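Shared Kitchen in Telari Gets New Drying Places for Cloths

By Tyyne Saarela
May 13, 2026

The residents of the Telari house have changed how they dry the cleaning cloths in their shared kitchen. The old plastic line over the sink is taken down, and small wire racks now stand on the tables and on the window shelf. The change was decided at the residents' meeting in spring and it is now in use on all floors.

Telari has 30 flats, and every floor has one common kitchen. The cloths in these kitchens belong to the house. They are washed in the laundry room in the cellar and brought up again by the resident who has the kitchen week. For many years they were hung on the line, one over another, and this was a problem in the colder half of the year. The cloths in the middle did not get air. In November there were several complaints about the smell, mostly from the second floor, where the kitchen window faces the yard and is seldom opened.

Obinna Wike lives on the second floor and wrote the first complaint.

"I would take a cloth in the morning to wipe the table, and afterwards the table smelled worse than before," he told us. "I put my cloth on the radiator, but then my neighbour did the same, and soon there was no place on the radiator either."

The house first thought of buying a heated rail. An offer was asked from Stuvitz, a firm which sells bathroom and laundry equipment in the town. The price was 574 euros for one rail with the installation, and the meeting found this too much for drying a few cloths. The wire racks were suggested by Lawal Nnaji, who had used one at home for his dish towels. The house gave 400 euros for the whole matter, and from this sum both the racks and a new set of cloths were paid.

The racks are light and black, and they take little space. A cloth is laid over the top of the rack and pulled straight by its two ends. It is good to do this with both hands, and to pull the ends at the same time, so that the cloth does not slide down on one side. The thick microfibre cloths need a little more care than the thin ones, as they easily stay folded in several layers, and the inner layer dries last.

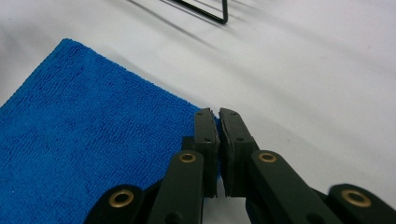
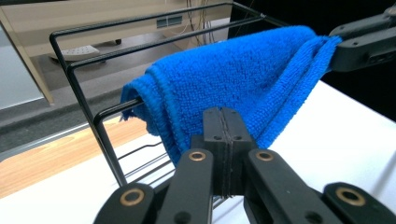
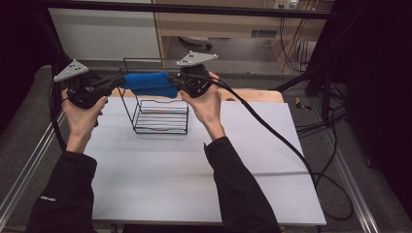
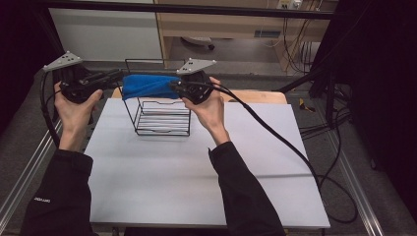 A blue cloth and the wire rack: lying folded on the table in the first picture, held at the rack in the other three.

Can a cloth be put on the rack when it is still dripping?
It should be wrung out over the sink first. The racks have no tray under them, and the water would run on the table.

The same question was asked many times during the first weeks, and therefore it is now written also on the paper beside each sink. The paper has the other rules too. One cloth at a time is hung on one rack. A cloth which has been used on the floor does not come to the kitchen racks at all, but goes directly to the bucket in the cleaning cupboard. When a cloth is dry, it is folded and put in the drawer under the coffee maker, and the rack is left free for the next person.

Not everybody was pleased in the beginning. On the top floor the kitchen is narrow, and the table there is used for eating by two families at the same hour. Ngozi Ogundipe, who has lived in that corridor longer than anybody else, said in the meeting that the rack would be in the way of the plates. It was agreed that the top floor keeps its rack on the window shelf. She has since asked for a second one.

"It stands well in the window, and in the afternoon there is sun," she said. "I still do not want it on the table. One must be able to eat in peace."

The racks have also been moved more often than was planned. In the first month one of them was found in the sauna, with swimming clothes on it, and another was taken to a balcony for drying mushrooms. The house asks that the racks stay in the kitchens. Those who would like to have the same kind at home can put their name on the list by the post boxes, and a common order will be made if there are enough names. The racks come from Gollton, a hardware shop by the market square, and the shop has promised a lower price if the order is more than 100 euros.

A few words about the washing. The microfibre cloths are washed separately from the cotton towels, because the cotton leaves fluff on them. Fabric softener is not used. In the laundry room there is a net bag for the cloths, hanging on the hook behind the door, and the bag goes into the machine as it is. Residents have sometimes emptied the bag in the machine to save room, and after this cloths were found inside duvet covers in three different flats. Please leave them in the bag.

Oluwatosin Nwachukwu, who takes care of the laundry room bookings, reminds that the cloths have their own washing time in the early evening on Mondays. The time is marked in the booking book with a K. It is not free for other laundry even if the machine looks unused, as the resident with the kitchen week may be coming down with the bag. If the kitchen week falls on your holiday, you can change it with a neighbour, and the change is written in the book by both persons.

The old line has not been thrown away. It is in the bicycle store, on the upper shelf, and anyone who needs it for the yard may take it. The hooks are still in the kitchen walls. They will be removed in the summer, when the walls above the sinks are painted. The painting is done by Eze, the same firm which did the staircase, and each kitchen will be closed for one day. A timetable comes to the notice board when the firm has confirmed it.

The meeting also talked about paper towels. Some residents wished that the house would buy them for all kitchens, so that the cloths would be needed less. This was not accepted, but each floor may buy its own paper from the coffee money. The second floor has already done so, and the third floor will decide after the painting.

Worn cloths can be left in the basket in the laundry room. They are cut in smaller pieces and used for bicycles and shoes, and the pieces are free to take from the same shelf where the old line is.

Questions about the racks and missing cloths can be left in the house's post box on the ground floor. Please write the floor on the note, as the last two notes about a missing cloth did not have it and could not be answered.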